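Clear the Table First

Leonora Bañez
2024-11-22

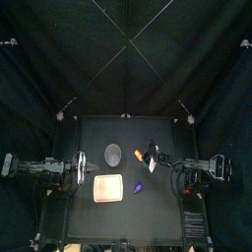
Black tabletop, a few small things near the middle, a bowl and a white container with them.

Quick one today, dinner is on. My opinion, and I've held it since August: most of us don't need more storage, we need one flat surface with almost nothing on it. Bare. Dark if you can stand the dust.

My own table used to be mail, keys, batteries, a Galang catalog, more mail. I'd move the pile to sort the pile. Ten minutes gone. Then teh chair filled up too.

Now I pull out one small bunch of stuff at a time, put it in the middle, get a bowl next to it. Small things go in the bowl. Whatever is left gets a decision. Keep, give, toss. Done before the kettle.

People tell me to buy the Bravalia drawer set. $682! For drawers. I had drawers, they were full of cables I couldn't name. A drawer is a place to stop looking at something, and I'm pretty tired of hearing it called organizing.

Yes, kids. Yes, small apartments. I have both. You still eat somewhere, so clear that, even half of it, and work on the clear half. My sister says it looks cold, a plain black table. Maybe so. She also lost her passport in her own kitchen, twice, and found it both times under the placemats that I gave her, so I get some of teh blame there.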